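Printed basketball vest: how to fold it so the number doesn't crack?

Posted in Laundry & Clothes, December 2018

gelletti_69

I have inherited a heap of basketball vests from a relative who had outgrown both them and the sport. They're the shiny sort with big printed numbers and a name. At present they live wherever they land, mostly on the sofa, and I'd like to get them into a drawer before the sofa is given over to them entirely.

My worry is the lettering. One vest already has a fine line running through the number where it was folded in the same place for years, and I don't want to do that to the rest. Do I fold, roll or hang? I have one deep drawer and very little rail. Ironing is also a mystery to me, though I admit that isn't limited to basketball vests.

rendano

Roll them. Done.

(I've rolled mine for years and they look fine. I also wear them under a jumper, so I may not be the best judge.)

avska_attic

Rolling is all right, but how you lay the thing out first matters more than the answer above lets on. I used to sort kit for a club and must have handled 4000 of these, very few of them folded by anybody with an interest in the result.

Start by getting the vest flat, which sounds easy and takes longer than the folding. Shiny fabric slides about, and the armholes are the worst of it.
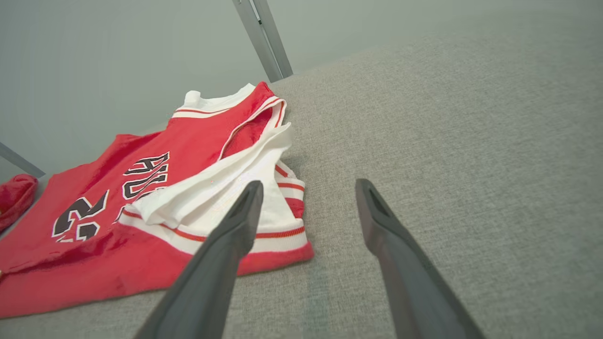
The trim is where most people go wrong, so deal with that before you touch the body of the vest. It's thicker than the rest and likes to twist, and if you fold over a twist you get a lump that presses on whatever is underneath. On my red one the white edging has curled itself into a rope and flopped over the lettering, and the 23 has gone over on itself at an angle. Leave it like that under a stack of others and you can expect a crease straight through a digit. So run a finger round the neck and both armholes, turn the edging flat, then hold the shoulders and give the whole thing one decent shake.

After that:

Lay it face down, number side to the table or bed. Do it on a bed if your table has crumbs.

Put a sheet of plain tissue or baking paper between the layers, so that print never sits against print. Two printed surfaces pressed together in a warm cupboard can stick, and peeling them apart is a miserable way to spend an evening.

Bring the sides in so the fold lines miss the number. If the number is too wide for that, roll loosely from the hem up. Loosely! A vest rolled like a sleeping bag is no better off than a folded one.

Stand the rolls on end in the drawer. If you pile them up, the one at the bottom gets the lot.

If there are matching shorts, roll those on their own. Wrapping them inside the vest looks very clever until you need only the shorts.

As for ironing, turn it inside out, set the iron to its lowest heat, put a tea towel over the top and stay off the print altogether. Or hang it in the bathroom while you have a shower and call it steamed.

The line you've already got won't come out, I'm afraid. You can stop it getting longer.

gelletti_69

Thank you both. I've done the finger-round-the-armholes business on the first few and it does make a difference. I've run out of baking paper, and there was a short discussion at home about where it had gone.

rendano

Still say roll them.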